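I went to the candidate forum at the Prudell library last night, mostly to hear what the two people running for county commission had to say about the Cele Road bridge. The bridge has been down to one lane since June, and I drive over it twice a day.

Precious Mabaso spoke first. She wants the county to borrow the money now and pay it back over 11 years. She had the cost per household on a handout, which I appreciated, although the print was very small. Bongani Magagula wants to wait for the state grant and says borrowing would tie up the road budget. He didn't say what happens if the grant goes to somebody else. A man near the front asked him that twice.

The room holds 60 and people were standing along the back wall. It got warm.

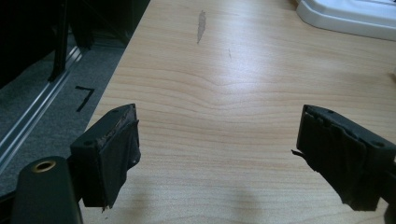
After the bridge they moved on to early voting. Right now we have 4 sites for the whole county, and the one in Helness closes at five in the afternoon. Magagula said he'd keep it open until eight. Mabaso said the same thing -- the only time all evening they agreed on anything.

Nosipho Naidoo moderated and kept everyone to two minutes. She cut off both candidates more than once, and also my neighbor, who had a long question about drainage ditches.

I'm leaning toward Mabaso, mainly on the bridge. The last commission race was decided by up to 900 votes, depending on whether you go by the first count or the second, so I don't think either of them can relax. Magagula has more signs out on my side of the county, but that was true of the fellow who lost last time.

There's a second forum in Plirnia next month, starting at 7 p.m. I'll go if I can get across the bridge in time.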